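7/18/99

Small things first before I forget them. The bench lamp is fixed (it was the plug, of course it was the plug), the tape measure has turned up in my coat, and I owe Yiran Qin a roll of masking tape.

Okay, the kitchen corner. I've been wanting to write this up properly since March, when Chunhua and I first laid out the little set of household stuff for the Lutham job and then couldn't agree on where anything should live. The question from Lutham is simple enough: if you have a short run of floor next to a set of drawers, what goes on the floor, what goes in the drawers and what goes in the basket? They have 36 units to fit out and they want one plan that works in all of them. I keep telling Haoran the plan is the easy part and the stuff is the hard part, because people own such different stuff!

So today I went with a really short list: the red shopping basket, the small cardboard box with the red, yellow and white pattern, the red bowl and the pink mug. Haoran wanted plates too. I said plates next time, we'll only end up stacking them and then we're testing stacks.

I do like the striped floor for this kind of work. The light planks make everything easy to find, even the mug, and I thought the mug would vanish because it's such a pale pink. The dark cabinet is another story. Anything you park close to it at the end of the day gets lost in the gloom, and the lower drawer is the worst for it. I've put a note in for Brelitz asking what a lighter drawer front would cost. Elvia says they'll quote us 473 whatever we ask for, and she may well be right, that's what they quoted for the hinges and for the shelf.
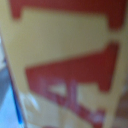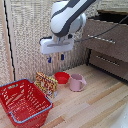 Where I've landed for now is that the basket should stay on the left, against the wooden panel side, and everything that gets used daily should work its way toward the drawers. Chunhua would do it the other way around, basket by the drawers, so you unload straight in. I can see it. But then you can't open the bottom drawer without shoving the basket over with your foot, and I've done that enough times at home to know how it goes (eggs). Maybe there's a middle version. Try both again tomorrow with the basket full.

Box: upright or flat? I keep going back and forth. Upright takes up less floor and you can see what it is from across the room. Flat is steadier and you can put the bowl on top, which Tianyou did straight away without asking anybody, and then looked very pleased with himself. My worry about upright is that a light little carton tips if you so much as brush it with a sleeve. Should weigh it. Should weigh all of them, come to think of it, I have mug and bowl from the old sheet but I don't trust that sheet, it has the bowl at 778 grams and there's no way. Somebody weighed it with something in it.

Mug handle out to the right is best for me, and Elvia is left-handed and grumbled, so I've left a line in the plan saying handle toward the user and we can argue about who the user is later. Same thing with the basket handle really. If it's down along the rim you get a clear way in from the top, if it's up it's always in the way of your wrist. Down, please, everybody. I'm going to put a label on it.

Color: we have too much red! Red basket, red bowl, red on the box. It looks cheerful, but when I asked Haoran to pass me "the red one" he just stood there. For the next round I'd like a blue or green bowl. The Nogueira catalog has a whole page of them and we've still got credit there from the Brovow order, so let's use it up before they lose the paperwork again.

Things I didn't get to: the drawers. I want to know what fits in the upper one with the mug standing up. Also whether the long silver handles catch on the basket when you pull it past, I had a feeling they would but never tried. Chunhua has the drawer drawings (ha) and will bring them in.

Also the count for the big sheet. Lutham wants 2000 labels printed and I'm not sending anything to print until we've settled the box. Haoran please don't send anything to print.

Left everything out for the morning, please don't tidy it. If you need the floor space move the basket first and put it back against the panel after. Scale is on the shelf by the sink, needs a battery.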